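Lectura: 4 min

14 Sep 2025 - Por Saskia Waaka

Husisow, la cartera digital de Ullidard: un mes pagando con el reloj

Llevo desde agosto con la tarjeta física guardada en un cajón y Husisow instalada en el reloj y en el teléfono. Ullidard la vende como la cartera que sustituye a todas las demás: tarjetas, abonos de transporte, entradas y hasta el carné del gimnasio. Ya he oído esa promesa demasiadas veces, así que empecé sin mucha fe.

El alta es lo primero que chirría. La aplicación pide escanear el documento, grabar un vídeo girando la cabeza y esperar una confirmación por correo. La mía tardó 29 horas. A mi compañero Bongani Moodley se la rechazaron dos veces sin explicarle el motivo y a la tercera entró con la misma foto. Después hay que comprobar si tu banco figura en la lista. El mío estaba, pero solo para débito; la tarjeta de crédito sigue «próximamente», palabra a la que en este sector le tengo poca paciencia.

Pagar, una vez dentro, funciona. Doble pulsación, muñeca al lector y listo. De los 70 pagos que apunté, fallaron siete, casi siempre en datáfonos antiguos o en máquinas de vending. No es un desastre, pero con la tarjeta de plástico no recuerdo haber tenido siete fallos en un mes.
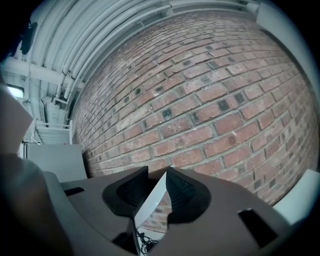

Pared de ladrillo rojo con tuberías y conductos grises en lo alto.

El modo sin conexión es la función que más publicita Ullidard y la que menos me convence. En teoría permite pagar bajo tierra, en un aparcamiento o en el metro, hasta un límite de 100 euros. En la práctica, la aplicación exige haberse conectado poco antes, y si no lo has hecho te pide el PIN, te lo vuelve a pedir y acaba mostrando un aviso genérico. Me pasó en la salida de un aparcamiento, con dos coches detrás.

El monedero compartido tiene más sentido. Cada uno pone dinero y cualquiera puede gastar - útil para un piso o un viaje -, aunque las notificaciones llegan a todos por cada café y no hay forma de silenciarlas por persona.

Queda la privacidad. El historial de compras se usa para «ofertas relevantes» salvo que lo desactives, y el interruptor está cuatro menús más abajo de donde lo buscaría cualquiera. Pregunté al servicio de atención y me enviaron un enlace a las condiciones generales.

La versión básica es gratuita. La de pago añade tarjetas virtuales y un color distinto para la pantalla, y no le veo el interés. Si tu banco ya funciona con la cartera que traía el teléfono, yo no me molestaría en cambiar. Voy a mantener Husisow instalada hasta que activen el crédito, con la tarjeta otra vez en el bolsillo.

Utilizamos cookies propias y de terceros para mejorar tu experiencia. Aceptar | Configurar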